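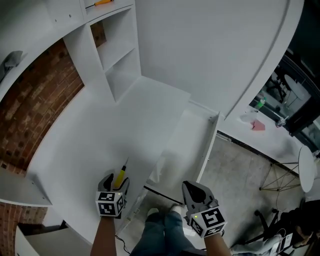 Which part of the open day at the Villanueva site should members attend if they can stay for only one session?
The furniture assembly session in the ground floor workshop, which begins at 2 and is open to all registered visitors.

Posted by vleiva_events
Registration for the Dallimau automation open day closes on 9th July. There are 112 places. Members who attended in June are asked to let others register first.

Posted by C. Pruitt
Thank you for the notice. I attended in June and would respectfully question the recommendation. The assembly session concerns flat-pack shelving and hand tools, and it moves slowly. Visitors with an interest in production equipment would be better served by the Nonora palletizing cell, where a full cycle can be observed from the gallery.

Posted by amertens
I must disagree with Mr. Pruitt. Palletizing has been shown at every open day I can recall. Driving a screw into a panel at an awkward angle remains a hard task for a machine, and the staff answered questions on it for more than 3 hours.

Posted by C. Pruitt
The answers were thorough, I grant that. My objection is to the pace. Two members of my group left before the side panels were joined.

Posted by b_laskowska
Could the organizers confirm whether the Clanidix software talk overlaps with the assembly session? The printed program and the web page do not agree.

Posted by vleiva_events
The web page is correct. The talk begins at 5 in the upper meeting room. The printed program will be reissued.

Posted by m.vandusen
For members traveling with students: the workshop has a concrete floor and seating is limited - please plan for standing. I would also support Mr. Mertens on the choice of session. My students asked better questions there than at the palletizing cell.

Posted by C. Pruitt
Then I suggest the two sessions be scheduled so that visitors may attend both.

Posted by vleiva_events
The request has been forwarded to Dallimau. Any change to the schedule will be posted in this thread.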